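Pattern and Repeat: handout for session 2
Tutor: Ileana Oprea, Brovimcombe Evening Classes

Welcome back! Last time we drew single motifs. Now we get to the really fun bit, which is making them travel across a surface.

1. The half-drop
Each column of the design slides down by half the height of the tile, so the eye runs along diagonals and loses track of the joins. It suits big flowers wonderfully. Try it with a large bloom first, then tuck leaves and small heads into the gaps, and let an insect or two settle on the petals. 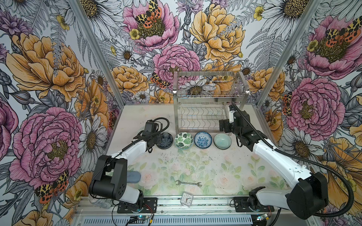 2. Working from the centre
Round things ask for a different plan. You can let lines spread from the middle, or run a flat grid straight over the curve and enjoy the way it bends. Lightly pencil your guide lines before any colour goes on.
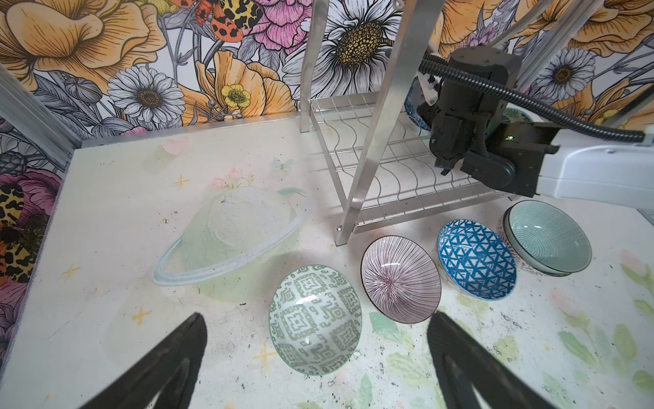 Bowls with radiating lines, triangles, and squares and diamonds.

Homework
Draw one tile, 35 mm square, and repeat it over a full sheet as a half-drop. Use up to 13 colours if you must, but do try a version in just two! I'd love to see your failed joins as well, as we learn such a lot from them.

Reading: Herkell, the chapter on borders. Skip the part on stencils until June.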